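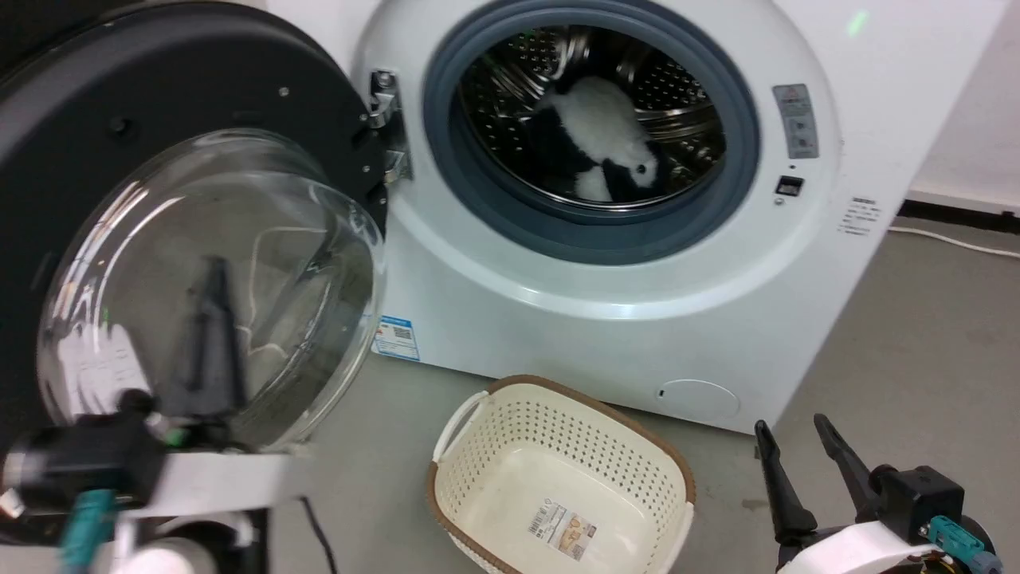 Surkell to raise water and sewer rates for first time in six years

SURKELL, Saturday, September 2, 2023. Households in Surkell will pay more for water and sewer service starting with the bills that go out at the end of the month, after the town council voted 4 to 1 to approve a new rate schedule.

The base charge for a standard residential connection goes from $18 a month to $20. The price of water used above the monthly allowance also rises, and the sewer portion of the bill, which is figured from water use, will go up along with it.

Town utility manager Marjorie Tindall told the council that the water fund has been spending more than it takes in for two years running. Pumping costs are up, chemical costs are up, and the town has been paying for emergency repairs out of money that was set aside for planned work.

"We can't keep fixing the Fetuter line one break at a time," Tindall said. "Every time we dig it up we pay for the crew, the pipe, the paving and the overtime, and then we go back to the same street in the spring."

The Fetuter line is the main that carries water from the treatment plant down Fetuter Road and into the older part of town. It serves 745 connections, most of them homes built before the town had its own sewer plant. The line broke three times last winter. The January break closed the road for two days and left the elementary school without water on a Monday morning.

Money from the new rates will go first to replacing the worst section of that main, between the plant and the Grecu Street bridge. Doltano, the contractor that rebuilt the pump station, has been hired for the work. Crews are expected to begin marking the route this month. Digging would start after the culvert repairs at the bridge are finished, and the town does not yet have a date for that from the county.

Council member Dale Hutchins cast the vote against the increase. He said he agreed that the main has to be replaced but wanted the town to apply for a state loan before going to customers.

"People got a school tax increase last year and now they're getting this," Hutchins said. "I would have liked to see the loan application first, and then talk about what's left over."

Tindall said the town plans to apply for the loan anyway. She said the application scores better when a system can show that its rates cover its operating costs, and that Surkell's application was turned down the last time partly on those grounds.

The public hearing before the vote lasted a little over an hour. Most of the speakers lived on or near Fetuter Road. Several asked whether they could expect brown water during construction, as happened after the January break. Tindall said some discoloration is likely when sections are shut off and turned back on, and that the town will post notices on doors the day before any planned shutoff. Customers who see brown water should run a cold tap at the lowest point in the house until it clears and hold off on laundry, especially whites, until then.

One woman said she had lost two loads of sheets last winter and asked if the town would pay for things like that. The town attorney said claims are handled case by case and have to be turned in at the clerk's office within 30 days.

Renters also asked how the increase would reach them. In buildings with a single meter, the landlord gets the bill, and the town has no say in how the cost is passed along. Tindall said the office is willing to give tenants a copy of the new rate sheet so they can compare it with what they are being charged.

The council left the senior discount where it is. There are 213 households signed up for it, and Tindall said she believes a good many more would qualify. The form is one page and can be picked up at the utility window or mailed on request. Applicants need proof of age and last year's property tax bill or lease.

A proposal to charge customers a fee for paying by credit card was taken off the agenda before the meeting. Council president Ruth Amsler said it would come back later in the fall with more information from the bank.

Customers with leaks can ask for an adjustment to the sewer part of the bill once every two years if they bring in a plumber's receipt or a receipt for parts. The town is also giving out dye tablets for checking toilets, which Tindall said are the most common reason for a high bill. Washing machine hoses and outdoor spigots are next on her list. The tablets are free at the utility window while they last.

In other business, the council approved the purchase of a used leaf vacuum, tabled a request for a four-way stop at Grecu and Mill, and agreed to keep the pool open through the holiday weekend if enough lifeguards are available. Hours will be posted at the gate.

The new rates apply to water used from September on. The full rate schedule is available at the clerk's office and will be included with the next bill.

Contact the newsroom | Subscriptions | Corrections | © 2023 Surkell Weekly Record. All rights reserved. | Back to top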